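Category: Wearables > Help and FAQs

Print this page | E-mail this page

Morketti fitness band – your questions answered

Does the band work without a phone?
Yes, for most things. It counts steps, tracks sleep and stores up to 13 workouts by itself. You need the phone to set it up and to see your full history.

Which phones can I use?
Any phone that runs the Zirnham app. If the app installs from your phone's store, the band will pair with it. Tablets are not supported at present.

How long does the battery last?
With the heart rate sensor on all day, expect 115 hours. With it set to workouts only, you will get nearly 245. Using the torch a lot brings both figures down.

Can I swim with it?
Yes, in a pool or the sea. Rinse it in tap water afterwards and dry the charging pins. Don't wear it in a sauna.

My messages have stopped showing. What should I do?
Open the app, go to Alerts and switch messages off and on again. If that doesn't help, restart the band by holding the side button until the logo appears. The March update fixed a fault with group messages, so check you have it installed.

Can two people share one band?
No. Each band is tied to one account. To pass it on, choose Reset in the app first – the old records are then wiped from the band.

Where do I send a faulty band?
Fill in the returns form and post the band to our Vellotden workshop. Alina Zamfir's team books in repairs every Tuesday. Please leave out the charger unless we ask for it.

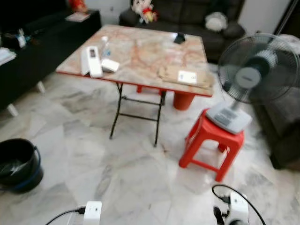
The Find My Phone button makes your phone ring for 2 minutes, even when it is on silent. The phone must be switched on and within Bluetooth range. The band can't find anything that isn't paired with it, so an air-conditioner remote left on a folding table will have to be looked for in the usual way.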